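FOR IMMEDIATE RELEASE

Wullgate Coat Library opens its doors for a second winter, now with a Gomside branch

WULLGATE, October 20, 2024 — I'm supposed to write these in the third person, but I did that last year and my sister said it sounded like a bank, so you're getting me. I run the Wullgate Coat Library, and we're opening again for the winter!

If you missed us the first time around, we lend coats. You come in, you try things on, you take one home and bring it back in April when the weather turns (or you keep it another month if it doesn't, this being Wullgate). There's no fee, no deposit and no form asking what you earn. We want a name and a phone number so we can remind you in spring, and that's the whole of it.

Last winter we lent out 2,227 coats, scarves and heavy sweaters. I had told the landlord to expect 1,000, and I thought I was bragging. By the first hard frost we'd run out of kids' sizes completely and I was driving to Gomside in the evenings to pick up bags from people's porches. That's how the new branch came about, really. So many of the bags were coming from Gomside, and so many of the borrowers were too, that it seemed silly to make everybody cross the river twice.

The Gomside branch is in the old Derese shoe store, next to the bus stop. It's smaller than our Wullgate place but the light is much better, and it has a proper fitting corner with a mirror, something people asked for over and over last year. Both branches are open from noon until seven, and you can borrow from one and return to the other.

We've changed a few other things. Kids' coats now have their own section, sorted by height instead of age (my nephew is 12 and wears a men's medium, so age was never much help). You can borrow up to four items per household at one time, up from two. And we finally have a repair table! The folks at Flikska, the tailoring shop, are lending us two sewing machines through the season, so a coat with a broken zipper doesn't have to sit in a box until somebody gets around to it.

We always need more to lend, and the plain stuff goes fastest. Gray, black, navy, anything you could wear to a job interview or a school concert.

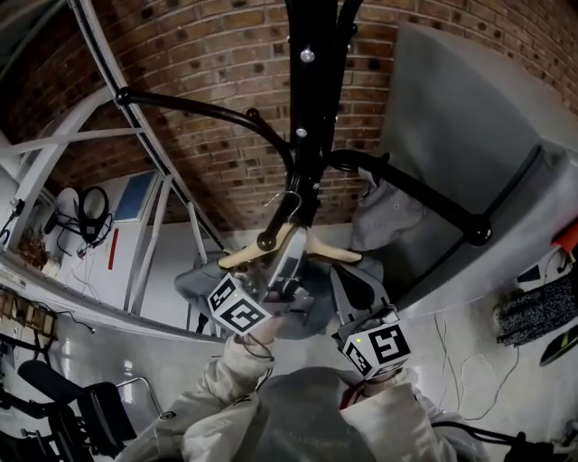
Long coats in larger sizes are the hardest for us to find, so if you have one you haven't worn in years, please think of us. Drop-offs are welcome at either branch during opening hours. Wash it first if you can, check the pockets (we found a wedding invitation last year, and a very old sandwich), and leave it on a hanger if you've got one to spare — we never have enough hangers.

Reporters and photographers are welcome at both branches. I'd just ask that you check with borrowers before taking anyone's picture, and come before three if you want me to have time to talk.

For interviews or questions about donating, call the Wullgate branch during opening hours and ask for the person who runs the place. If I don't pick up I'm probably in Gomside, so leave a message and I'll call you back that evening.

###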